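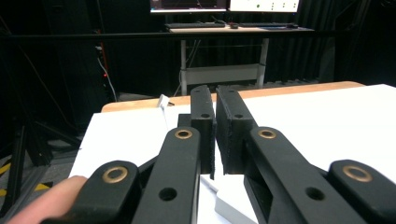
Pads either side of the gap, white box on the table between and below them.

Gripper width jumps when the fingers are nearly closed
Posted by tomasz_k

I'm logging demos with a hand-held gripper and working out finger width in software from the camera view. I fit the two black pads, then convert the pixel gap to millimetres. It's fine when open. Below a 69 pixel gap the width flips between two values, and the policy trained on it chatters when it closes. The recording I checked has 525 frames and 132 of them are bad. White table, white box, if that matters. Is this a filter problem or a calibration problem?

Meenakshi Shenoy
Neither, I think. When the gap gets narrow your edge finder is probably swapping the inner edge of a pad for another edge close by. We had the same at Hallham. Fit the brass-coloured rings at the pivots instead, as they stand out well against black and don't change shape. Get the linkage angle from those and look the width up in a table. Then reject any frame where the width moves faster than a hand could move it – don't smooth it, or you'll put lag into the actions as well. Check the timestamps while you're in there.

dunc_r
median filter, window of 5. worked for me

Meenakshi Shenoy
That will hide single bad frames, but if his come in runs it will keep the wrong value. Plot them first.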